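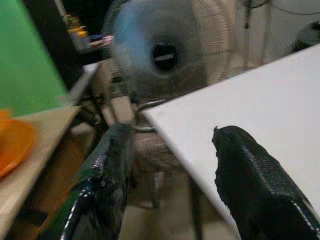 Reading passages are where most people lose their marks in a bank exam, and I do sympathise, as I used to freeze at the very sight of one! My own way round it is to read the questions first, slowly, and only then the passage, marking each spot where an answer seems to sit. Do your rough work on something plain and pale, so the notes stand out as well as black tape does beside a white board, and keep them short (a word or two per paragraph is plenty).

Start with one passage a day from the Policarpio practice book, and give yourself 8 minutes for 8 questions. It will feel dreadfully tight to begin with, but do stick with it until January, when you can move on to the full paper of 60 minutes.

If a question asks for the writer's tone, go back to the last paragraph and look at the describing words there. Leave the vocabulary questions until the end, and always read the whole sentence round the word before you choose.

Rodrigo Vallejo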